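Tabletop pushing: planner keeps stalling when blocks are nearly touching
Forum > Software > Planning and Perception
7 replies

gidey_arm
Running a pushing stack on a single arm with a blunt cylindrical finger. Task is to move shape blocks from a column on one side of the board into the open area. Segmentation is instance masks from one view, then pose fit, then a sampling planner over push start point, direction and length.

With separated blocks it is fine. With the blocks in a tight column the planner returns no valid start pose and times out at 2,000 samples. Collision margin is 4 mm. Any suggestions before I start rewriting the sampler?

tedotwood
4 mm of margin on each block closes every gap in a tight column. Your start poses can only come from the outside of the row or the two ends. Log the rejection reason per sample. I expect nearly all of them say "finger in collision at start".

gidey_arm
Logged one planning call. 348 samples rejected for reach, the other 1,652 for start collision. So yes.

kuditik
I would look at perception first. Two blocks of the same color with a thin gap often come back as one mask, and the pose fit then places one large block across both. That will also give you start collisions everywhere.

tedotwood
Merged masks would show up as a wrong block count. Does it report the right number?

gidey_arm
Eight instances, eight on the board. The triangle and the cube are both blue and adjacent, and they are split correctly. Triangle yaw is wrong by a few degrees in some calls.

kuditik
Count being right doesn't clear it. A yaw error on the triangle moves a corner several millimeters, and you have a margin of four. I'd still fit against the depth edges before touching the planner.

Kidus Derese
Disagree with kuditik on order. I maintain the push planner in Watero and we had the same failure with ground truth poses in simulation, so no perception error at all. Uniform sampling wastes its budget on start points that can never be valid. Across 3,156 logged calls on packed layouts, most failures went away after these changes, in this order:

1. Sample start points on the free boundary of the whole cluster, with the per-block contours ignored. Inflate the union of the footprints by finger radius plus margin and take the outer contour.

2. Choose the end block first. In the layout below that is the red six-pointed star at the near end, with the finger tip down beside it on the right and open board to the left. A push to the left from that side has a clear start and a clear path.

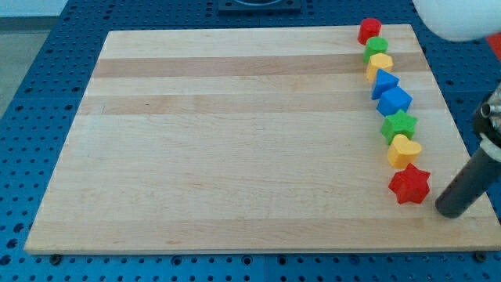
3. Drop the margin for the block being pushed. It applies to the neighbors only. If you keep it on the target, the approach is rejected just before contact.

4. Replan after each push. Do not chain two pushes on a predicted state, especially with star shapes, where the contact point slides into a notch and the rotation estimate is poor.

tedotwood
Agree with 1 to 3. On 4, I chain two pushes if the first is under 30 mm and it works well enough. Replanning every time doubles the cycle.

Kidus Derese
For cylinders, fine. I wouldn't for the hearts and stars.

gidey_arm
Did 1 and 3 so far. First valid start now comes back well inside the sample limit. Triangle yaw is still off, so I'll try the depth edge fit next and post the numbers.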